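Desk drawer sort – what stays out on the table?

maplehutch
Every July I empty my desk drawers onto the table and put back only what I use. I've been at it since breakfast with a pot of coffee and the radio on, and it's lovely – but I keep stalling on the small stuff. Do you give highlighters their own tray, or do they go in with everything else?

Green highlighter and one of the little things still waiting for a home: 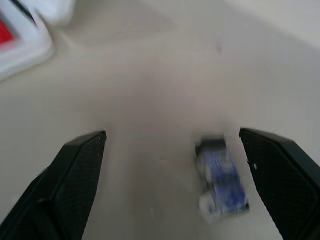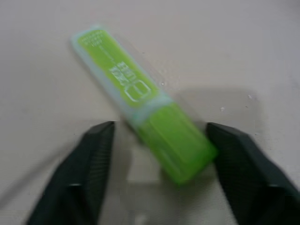
Photos: Jinfeng Yin

borstead65
Own tray, always! I kept mine loose for years and spent half my life digging under the stapler for the yellow one.

Quill_178
I'd go the other way, with respect to borstead65. One tray for the things you reach for every day, whatever they are, and the rest in a box in the closet. Separate trays just fill up (my mother had 6 of them, all stuffed with rubber bands).

borstead65
Well, your mother and I would have gotten along fine. Flat highlighters like that green one do stack nicely, though, I'll give you that.

maplehutch
You two! I'm leaning toward Quill's way for now, but the highlighter stays by the phone. Back to the second drawer.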